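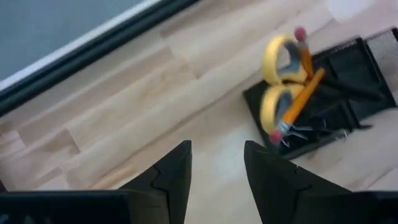
九月第三期　办公用品的新办法
2021年9月19日　文：Fatima Gumede

从这个月开始，405室的文具由大家共同使用，每个人自己的抽屉里只留私人的东西。这个决定在上次的会上已经通过，但是会上时间比较短，有几位同事后来写信问我细节，所以我在通讯里写得详细一点。浅色木头桌面上的那个黑色网状收纳盘，就是我们以后放小文具的地方。盘里只放小量的办公用品，多的那一部分放在走廊的柜子里，由Zinhle Mnguni管理。请大家拿东西的时候先看盘，再看柜子。

我先说一说以前的情况。我们从Hendricks路的旧办公室搬过来的时候，每个部门自己装箱，自己开箱。结果文具也跟着部门走了。翻译组有很多订书针，可是没有订书机；会计组的订书机很好，订书针常常用完。我自己的抽屉里有三把剪刀，我不记得是怎么来的。上个月Zinhle请大家把抽屉里多余的文具交给她，她用一个下午的时间分类。回形针一共装满了两个茶叶罐。圆珠笔她一支一支地在废纸上试，写不出来的放在一边，写得出来的有81支。我觉得这个数字很值得写在这里，因为同一个星期，我们刚刚填了一张买圆珠笔的申请表。那张表已经取消了。

现在说收纳盘怎么用。

盘里的东西是给在大桌子上工作的人用的。你坐下来改稿子、拆信、贴标签，需要什么就从盘里拿，用完放回去。如果你要把东西带到自己的座位，当天下班以前请送回来。不需要登记，也不需要问谁。会上有人建议做一个本子，写上名字和时间，我们讨论了以后没有采用这个建议，大家都觉得为了一把尺子写名字太麻烦。

私人的东西请不要放在盘里。钥匙、耳机、药片、糖，这些都出现过。特别是糖，夏天会化，粘在网眼里很难洗。我洗过一次，用的是旧牙刷和温水，花的时间比我想的长得多。

零钱也请不要放。如果你在桌上捡到零钱，可以交给前台。

盘里的种类我们定得比较少：写字的笔、铅笔、橡皮、回形针、小夹子、便条纸，还有一把剪刀。长尾夹有大小几种，盘里只放最小的。胶水不放在盘里，它的盖子总是盖不紧，请到柜子里去拿。裁纸刀也在柜子里，在最上面一层，带着护套。每周由一个人检查一次盘里的东西，少了就从柜子里补，多了就送回柜子。检查的人每周换，名单贴在柜门里面。第一周是我，第二周是Zinhle，后面的顺序按照姓氏的字母。如果那一周你出差，请自己和别人换，然后在名单上改一下名字。

关于网状收纳盘，我想多写几句，因为有两位同事问我为什么选这一种，木头的不是更漂亮吗？我同意木头的漂亮。我们比较了两种，一种是Brukus的竹盒，一种是Vadby的网状盘。竹盒很好看，颜色和桌面也很配，但是格子很深，回形针掉到底下，手指伸进去不容易拿出来。另外铅笔屑和橡皮屑会留在角落里。网状的比较好清理，拿到垃圾桶上面轻轻拍几下，再用干布擦一擦就可以了。还有一个小小的优点，黑色的东西放在浅色的桌子上，很远就看得见，开会的时候不用找。

价格也有一点不同。我们这次用在文具收纳上的预算是300兰特，最后用了200兰特，剩下的钱还在办公用品的账上。有人提议用剩下的钱买一个同样的盘，放在打印机旁边。我个人赞成，不过我想先用一个月，看看第一个盘的情况再决定。

下面是桌子的问题。

大桌子的桌面是浅色的木头，看上去是一长条一长条拼起来的那种样子，我很喜欢。搬来的第一天，Kunano家具店的师傅告诉我们，这种颜色的桌面怕两样东西：一样是热的杯子，一样是记号笔。热的杯子会留下白色的圆圈，记号笔会从薄的纸背面透过去。所以请大家喝茶的时候用杯垫，杯垫在窗台上。用记号笔写大字的时候，下面请多放几张旧报纸。旧报纸放在复印纸的旁边，用完了不要扔，可以再用很多次。

如果真的留下了圆圈，请不要用厨房的清洁粉去擦。我在以前的工作单位看见过这样的结果，圆圈没有了，可是桌面也变粗了，后来那个地方总是比别的地方脏。请先用软布擦干，然后告诉我。师傅留下了一小瓶保养油和一张说明，我会按照说明处理。

透明胶带也请注意。有的人喜欢把便条直接贴在桌面上，提醒自己下午要打电话。便条纸自己有一点胶，贴几个小时没有关系。透明胶带贴得久了，撕下来会留下一条痕迹，灰尘就粘在上面。上个星期我用橡皮把这样的一条痕迹擦掉了，慢慢地擦，效果不错，推荐给大家。

还有，请不要在桌面上推着移动收纳盘。要移动的时候请用两只手拿起来，再放下去。我打算在盘的底部贴四个小毛毡垫，毡垫已经买好，还没有贴。谁有时间可以先贴，毡垫在我的座位上，一个白色的信封里。

Zinhle让我加上柜子的说明，我照她的话写下来：

“柜子不锁。上面一层是裁纸刀、打孔机和电池。中间一层是各种纸和信封。下面一层是笔和夹子的存货，还有胶水。如果你拿走了最后一个，请在柜门的纸上写一下，写名称就可以。请不要把空盒子放回去，空盒子让我以为里面还有东西。”

最后这一点我要承认，空盒子的事情我也做过，而且不止一次。

有几个问题是大家写信问的，我一起回答。

左手用的剪刀有没有？有一把，红色的把手，在柜子的中间一层，信封的左边。它不放在盘里，放在盘里的话右手的人拿错了会以为剪刀坏了，这样的事在旧办公室发生过。

自己买的好钢笔可以继续用吗？当然可以，请放在自己的抽屉里。如果你把钢笔忘在大桌子上，我们看见了会先放到前台的小篮子里，等你来取。

实习生可以用吗？可以，和大家一样。

写不出来的圆珠笔怎么办？请直接扔掉，不要放回盘里。我知道很多人觉得扔掉可惜，想着也许明天又能写了。我的母亲也是这样，她家里有一个玻璃瓶，里面全是这样的笔。可是在办公室里，下一个人正在接电话，需要马上记一个号码，他拿到一支不能写的笔，再拿一支还是不能写，这个时候是很着急的。

旧的文件夹还收不收？收。颜色不同也没有关系，请把里面的纸先拿出来，把旧标签撕掉，放在柜子旁边的纸箱里。Zinhle说蓝色的最受欢迎，灰色的没有人要，所以如果你愿意用灰色的，请多多拿走。

这个办法先用到下一次全体会议。到时候我会把大家的意见整理好，用一页纸写出来。意见可以写邮件给我，也可以写在便条上，放进前台的意见盒。如果中文里有我写得不清楚的地方，也请告诉我，我会在下一期改正。

下一期通讯的主题是厨房的冰箱，稿子由Zinhle写。请大家先看一看，冰箱里有没有自己的盒子，盒子上有没有名字。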